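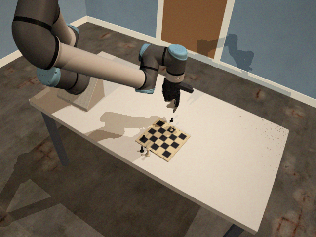

Arm reports success, piece not in gripper

Forum: Simulation and small arms
Thread started by Buletti

buletti
Posted 2215
Evening all. I've got a tabletop chess job running in sim, the arm picks up a piece and puts it on a named square. Picture at the top is the render from the run I'm moaning about. The log for that run says "pick: done, place: done, result: success". There's nothing in the gripper, and the log had already ticked off the pick by then. One of the black ones is standing on the bare table just past the top edge of the board, near enough under the fingers.

Out of 44 runs overnight it claims a clean sheet. I don't believe it. I went back through the renders over a cup of tea and found 4 where the fingers shut on air and the script carried on as if all was well.

Running the Druromeck planner with the stock grasp check. Has anyone seen this?

lanimcombe_dave
What does the stock check look at? If it's only "did the fingers reach the closed position" then of course it passes. Fingers closing on nothing reach the closed position beautifully.

buletti
That's my reading of it too. The docs call it "grasp verification", which is a generous name for it.

asante
I'd be careful before blaming the planner. I've used it for two years and the check is fine if you set the width for your object. You have to tell it how wide the thing is, then it fails the pick if the fingers close further than that. Left at the default it's zero, so everything passes. It's in the setup notes.

lanimcombe_dave
A safety check that's off unless you read the small print isn't a check. Sorry, asante, we've had this one before.

asante
We have, and I still say read the notes.

Fiifi Osei
Two separate faults here, I think. The check is one. The other is why the fingers missed in the first place, and you'll want that sorted or you'll just have honest failures instead of dishonest ones.

Your board is sitting at an angle to the camera, looks like a diamond. Is it square to the robot base or turned relative to that as well? I had a job where the board got turned and the piece positions were still being worked out from the old heading. Near the middle it was barely off. Out at the edges it was miles out, and I'd blamed the gripper for a week by then.

buletti
Board pose is randomised each run. I thought the squares were being worked out from the live pose but now you've got me wondering. Will look.

tallboy_mk
Am I the only one who doesn't see the problem? It's a simulation. Nothing got broken. Rerun it.

Fiifi Osei
The problem is he was going to use those 44 runs to decide whether it goes on the real arm.

tallboy_mk
Then test it on the real arm and see.

lanimcombe_dave
With a controller that thinks it's holding something when it isn't? Next thing it does is press down to "place" it. If there's another piece on that square the fingers go straight into it, or into the board. I've paid for a set of fingertips that way and I'm not keen to watch someone else do it.

tallboy_mk
Plastic chessmen. Hardly a car factory.

asante
For once I'm with Dave. The force limit should catch it but I wouldn't want to find out.

buletti
Right, been through it. Fiifi was on the money for part of it. The square positions are read once at load, and the board is turned after that. So every target is out by however much the board was turned, and small turns got away with it.

Set the width as asante said and reran the 4 bad ones with the same seeds. 2 of them now fail the pick properly. The other 2 still report success with nothing held.

asante
What width did you give it?

buletti
Base of the pawn.

asante
And where do the fingers close? If it's up at the neck, that's a lot thinner than the base. Though that ought to make it fail good picks, so it doesn't explain yours.

lanimcombe_dave
So the check is wrong in a second way. Lovely.

Fiifi Osei
Forget the fingers for a moment. Lift, then ask the sim how high the piece is. If it's still at table height you haven't got it. You can't do that on the real arm without a camera but it'll tell you which of the overnight runs to bin.

buletti
Doing that now. I'm treating the whole overnight batch as worthless until it's done, and the real arm stays switched off. Will post the two seeds that still pass in case anyone wants to try them on another version.

asante
Post them. I'll run them on mine on Wednesday.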